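Day 8 on the desk tasks, grip trouble again
September 17, 2026
by the Rolow bench diary

Writing this fast before I forget the order of things.

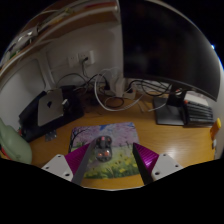 So the slip. It's back. Thought we'd killed it in February with the new firmware from Rirkano and no, same thing, only now it comes later in the session. First 112 grabs clean. Then the left finger starts closing a hair after the right. You don't feel it in the handle at first. You feel it when the thing you're gripping turns a little, like it wants to walk out sideways. Mouse is the worst for it. Round body, nothing flat to bite on, and if one pad lands early it just pivots.

Stopped and re-zeroed. Fine for a bit. Started again. Stopped again. Lost most of the afternoon to that.

Target was 200 grabs today, didn't get near it after the restarts. Not going to pad the number either. Everything past 112 gets flagged bad until I know when the lag really began. Hate doing it, some of those probably were ok.

What I tried, in order, so I don't do it all over again tommorow:
- wiped both pads. no change
- swapped the battery. no change
- backed off the screws on the left block and re-seated it. better for maybe ten minutes, then not
- lower closing force. slip got worse, put it back
- turned it off and went to get a sandwich. came back, clean again

That last one bugs me. If sitting cold fixes it then it's heat, and if it's heat then it's the left motor or the driver, and neither one is something I can do at this desk. The Suominen manual has one paragraph on warm running and it says let it rest. Thanks.

Then the bad bit. On the fourth restart it closed by itself. I had it powered, trigger not touched, my thumb was right by the pad becuase I was picking lint out of the ridges. Pinch wasn't hard, left a mark, no blood. But that is NOT a slip. That's a close command from nowhere. The light was green the whole time so according to the tool nothing happened at all. Log shows a gap of 3 seconds right there and then carries on like normal.

Could be the same fault, could be a second one. If the board is dropping out and coming back, it might wake up thinking it's supposed to be shut. That would fit the lag too, kind of. Guessing.

Wrote it up as a safety report, not a bug. Last time I put something like this in as a bug it sat in the queue forever. Tagged the tool out, red tape on the handle, charger unplugged and in my drawer. New rule for me, battery OUT before fingers go anywhere near the pads. Should have been doing that since day one and I know it.

Need to do:
- send the raw log to Rirkano, whole thing, don't trim it
- ask if the other units ever showed a gap like that
- find out if there's a spare left motor anywhere
- redo the mouse set from zero on the backup tool, which has the old pads, so the numbers won't match, ugh

Thumb's a little stiff typing this. Going home.

Recent entries
Day 7: drawer handles, mostly boring
Day 6: Cliltilel sync keeps dropping the last clip
Day 5: cable sorting, gave up early
Day 4: Suominen calibration, second try
New pads, first impressions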